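Does a pool table ever earn its floor space?

6/10/24

I have never trusted a pool table in a room where people are supposed to sit down. Pubs, fine. Clubs with a bar hatch and sticky carpet, fine. But in a lounge, with curtains and an armchair, I always suspect somebody saw one in a brochure and didn't measure.

So when the residents' lounge in our building, Correa House, put a notice up asking whether we should keep the table or swap it for "flexible seating", I assumed I'd be on the side of the seating. I went down with a tape measure and a bad attitude.

First complaint: cue room. People always think about the size of the table and forget that a person has to stand at the end of it with a long stick and draw their elbow back. Ours is tight down one side. If anyone is in an armchair when you want a long shot, you either ask them to move or you play something feeble and pretend that was the plan. The notice suggested buying short cues. I have used short cues. It's like eating soup with a teaspoon.

Second complaint: the cloth. Green felt looks lovely for a fortnight and then it becomes a record of everybody's habits. Crumbs, chalk, the ring from a mug that somebody swears wasn't theirs. There's a product called Drindia, a foam you're meant to dab on and lift off, at 33 pounds a can. I tried it in September on a patch near the bottom rail. The patch came up cleaner than the rest, so now there is a patch. A soft brush, always in the same direction, does as much good and I already owned the brush.

Then there's the matter of what a pool table turns into when it isn't being played on. Any flat surface at waist height will collect things. Post, jumpers, bags, somebody's half-finished jigsaw (128 pieces short when it went back in the box, according to the lid, and I'd like to know how that happens). I used to find this very irritating. My neighbour Hazel Ruiz-Ortega takes the opposite view and thinks a table people put things on is a table people like. I said the same could be said of a windowsill. We left it there.

I did look into covers. Cleltell make a hard top in 2 halves that is supposed to turn a pool table into a dining table. I'm doubtful. The rail height is wrong for an ordinary chair, your knees have nowhere to go, and the halves have to live somewhere while you play. The Jesham one folds into four and weighs, from the feel of it in the showroom, as much as I do. Neither shop could tell me what happens to the felt if you spill gravy down the join.

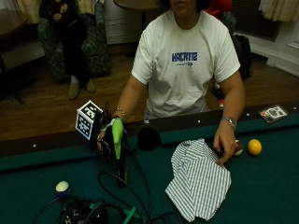
What did shift me a bit, and I'm annoyed about it, was spending a few evenings down there with a book. I'd expected the usual: one keen player, everyone else put off. In fact hardly anybody plays a proper game. They roll a ball off the cushion while they talk. They lean. A cloth gets left on the felt and a card gets left on the end. The little white diamonds along the rail, which I'm told are for working out angles, are mostly somewhere to rest a finger while you wait for a friend to finish a story.

None of which makes it good value. Recovering the thing was quoted at 8 weeks' wait and a price I won't repeat, and if the slate has shifted, new felt won't fix the way everything drifts to the left. I'd want that checked with a level before anyone spends a penny. I'd also want the armchairs moved to the far wall, and a shelf put up so that people have somewhere else to dump their belongings. They'll still use the table, but at least I can point at the shelf.

I've voted to keep it until next spring, with the shelf. Hazel wants it in writing that I changed my mind. I've told her I changed about half of it, and she can come and hold the other end of the tape measure.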